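Storing Apples for the Winter: Sorting and Wrapping
Posted by Necati Karaca, 9/23/20

These notes cover late-season apples kept in an unheated cellar or garage. Early varieties do not store well and should be eaten or cooked first. Kellon has the firmest flesh of the three I keep. Uysal softens sooner and goes at the front of the shelf.

What you need
A clear table, preferably light in color
Shallow crates with slatted bottoms
Newsprint or plain tissue, cut into squares
A thermometer that reads down to freezing

Step 1. Pick dry
Pick after the dew is off. Leave the stems on. Do not wash fruit meant for storage.

Step 2. Sort by hand
Put one apple on the table and check it from the top and from both sides. Look for punctures, soft spots and a loose stem. Streaks and mottling in a red skin are normal and are no cause for rejection. Hold the fruit by its sides and do not squeeze. Pass it across only when the other hand is ready to take it.

Red apple at the sorting stage, table and close view:
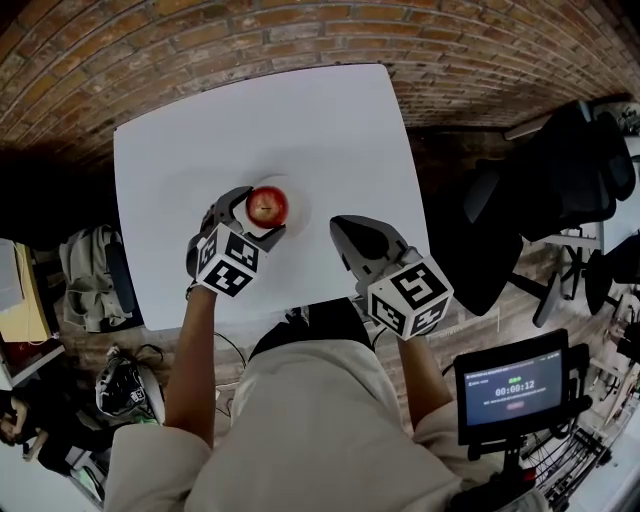
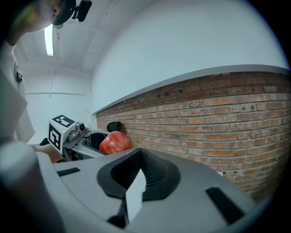 Step 3. Wrap and crate
Wrap each sound apple in one square, twisting the corners loosely. Set the fruit in a single layer, stem up, with no two touching. Label the crate with the variety.

Step 4. Store
Keep the cellar between 37 and 42 degrees F. At 60 the fruit turns mealy within weeks. Check every crate every two weeks and remove anything soft. Sinan Yaman keeps his Kellon until March on this schedule. Potatoes go in a separate room.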